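Pandelard Device Finder: Fleet Licence for Organisations

The Pandelard Device Finder helps organisations locate, lock and erase mobile phones and tablets that have been lost or stolen. It is supplied by Murstead under a yearly licence and is suited to workplaces, colleges and health services that issue devices to staff.

Each licence covers up to 305 devices and includes 2 administrator accounts. Location history is kept for 90 days and then deleted. 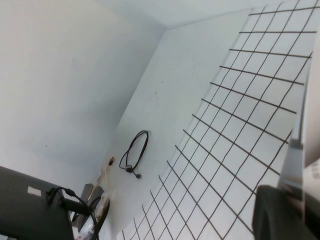 A device placed in Lost Mode shows a contact number on its lock screen and cannot be reset without the administrator's passcode. The passcode must have at least 6 digits. If the device is offline, the instruction is held and applied when it next connects.

Indoor location is available as an add-on under the name Skavton. It relies on the strength of nearby wireless signals — accuracy therefore varies from room to room. 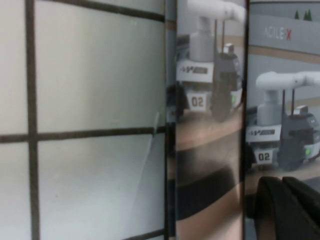
Skavton beacons should be placed before any devices are enrolled. Each beacon is fixed with the adhesive pad supplied and should face open space. Tiled walls are suitable, provided the pad sits on the smooth face of a tile and clear of the dark grout lines. Mirrors and other reflective panels may weaken the signal and should be avoided.

Product enquiries: Chiamaka Uzor, Licensing, Murstead

Comments

Hayashi: Does the licence carry over when a phone is replaced?

tmr_west: Yes, ours did. Remove the old handset first.

Contact us | © Murstead | Back to top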